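Ticket 205 – Prize claw machine, Fodport arcade
Opened 2025-04-16 by Monique Hamel
Status: Waiting on part

Machine 14 takes credits but the claw opens early on the way back to the chute. Customers have asked for refunds.

Update, Vandana Malhotra:
Grip voltage was set too low after the last reset. Raised it and ran 2 test plays. Claw still opened early on the second one – same spot, near the left rail.

Update, Aksel Lauritsen:
Coil reads fine at rest. Cable to the carriage has a worn section, so I taped it for now. New cable ordered from Ukthorpe. Leave the machine off until it arrives.

Attachment 1 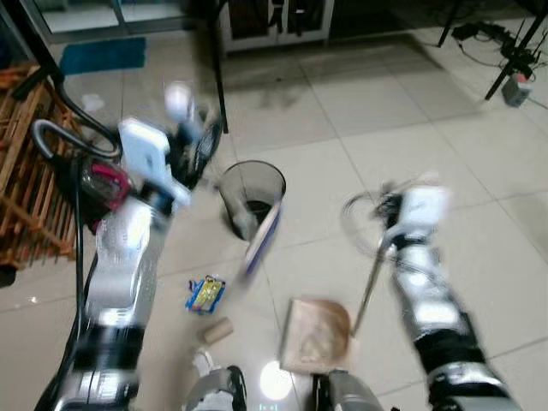 Wastebasket on the tiled floor.

Update, Monique Hamel:
Sign is up and refunds are done. Please call the front desk before coming out.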